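Keeping a Small Harbor Alive: Visiting Boaters at Grombridge
Student project report, Recreation and Tourism Studies
7/6/25

When I first picked this topic I thought I would be writing about sailing, and I suppose I was mostly looking forward to spending a good part of the spring term near the water. What I ended up with is a report about dock space, showers, fuel and the price of a night's stay, and I have to say I enjoyed it far more than I expected to. My question was a simple one: why do visiting boaters stop at Grombridge harbor, and what would make them stay a second night?

Grombridge is a small place with one public dock, a private marina called Nustetti on the east side, and a boatyard, Wakum, which does repairs and winter storage. The town has always been a handy stop for people cruising along the coast, but most of them tie up late, sleep on board and are gone after breakfast. The shops on the front street would love to see them linger, and so would the harbor office, which very kindly let me read through its guest dock log for last season (and lent me a chair to do it in).

The log shows 2,469 overnight visits to the public dock. Only 277 of those were stays of two nights or longer, a much smaller share than I would have guessed from how busy the place feels in summer. Nustetti does not publish its numbers, so I have left the marina out of the totals, although I did get to talk with people on the docks there.

In April I handed out a short paper survey, and I got 55 of them back. It was early in the season and rather chilly, so the people I met were mostly keen boaters, the sort who launch as soon as the ice is off the ramp. I should say plainly that this makes my sample a bit lopsided. Families with children hardly appear in it at all, and they are probably the ones who matter most in July.
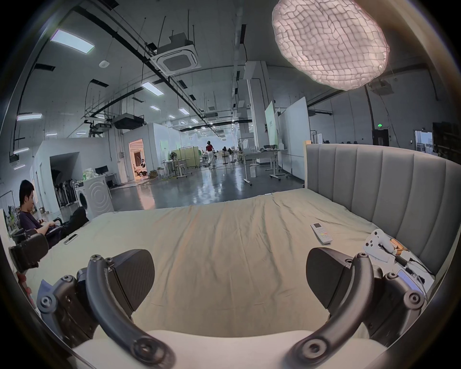

The answers were friendly and often very long – several people carried on over the back of the page. The complaint I read most was that the showers close at eight in the evening, when a crew that has been out all day is only just coming in. After that came the walk to the grocery store, which is uphill and has no sidewalk for the last stretch. Quite a few people asked for a loaner cart or a couple of bikes. Price came up less than I thought it would, though several owners of smaller boats felt that a flat nightly fee was unfair to them and would prefer to pay by the foot.

I also compared Grombridge with Ghauri, the next harbor up the coast, which had 3,426 overnight visits in the same season. Ghauri has more dock space, so the two are hard to set side by side, but it keeps its showers open all night with a door code and it gives every arriving boat a one-page map of the town. I picked one up myself and still have it pinned over my desk.

My suggestions for the harbor office are modest. I would try a door code on the showers for one season, print a map like the one at Ghauri, and offer the second night at half price before the end of June. The sidewalk is a matter for the town and would take a good deal longer.

If I were doing the project over I would start later in the year and hand out the survey in the evening, when people are sitting in their cockpits with nothing much to do and are happy to chat. I would also ask for boat length, a question I forgot completely and then needed as soon as I got to the part on fees.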